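Ticket: tracking page stuck on "label created"
Opened by: Oda Hellström
Product: Putix order sync, Plarkholm shop
Status: Reopened (second time)

Oda Hellström, 09:40
Since the November update, orders sit at "label created" long after the courier has them. I had 18 customers write in yesterday asking where their stuff is. The courier's own site shows every one of those parcels moving. Your status page says all systems normal, which I find hard to believe.

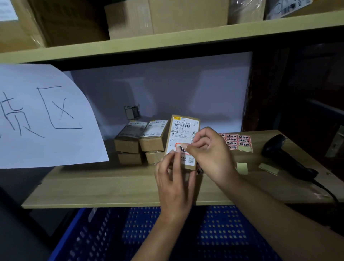

Edivaldo Leite (Putix support), 10:25
Hi Oda, please clear your browser cache and reconnect the courier account under Settings > Carriers. That usually sorts it.

Oda Hellström, 10:52
Did both last time. Did both again just now. No change. I don't see how my cache affects what a customer sees on their phone in another town.

Edivaldo Leite, 11:30
Fair point. The log shows your shop polling the courier every 6 hours, and each poll asks for 200 orders at most. Older orders come first, so new ones may never be reached. Could you archive anything already delivered?
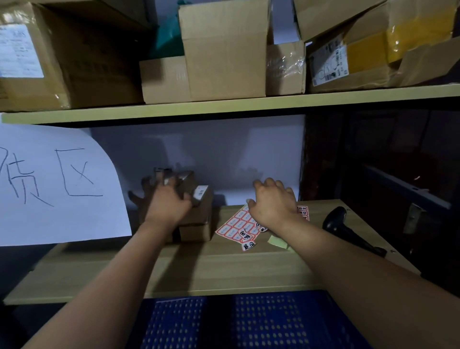 Oda Hellström, 13:15
Archived the lot. About 40 open orders left. Next poll came and went, and three of them updated. Three. So either the limit isn't the problem or it isn't the only one. The Skurkside shop is on the old Greco plugin and theirs is fine.

Edivaldo Leite, 14:05
Passed to engineering. I'll mark this as resolved pending their fix.

Oda Hellström, 14:08
Please don't. It was "resolved" last time too.

Status changed: Open, awaiting engineering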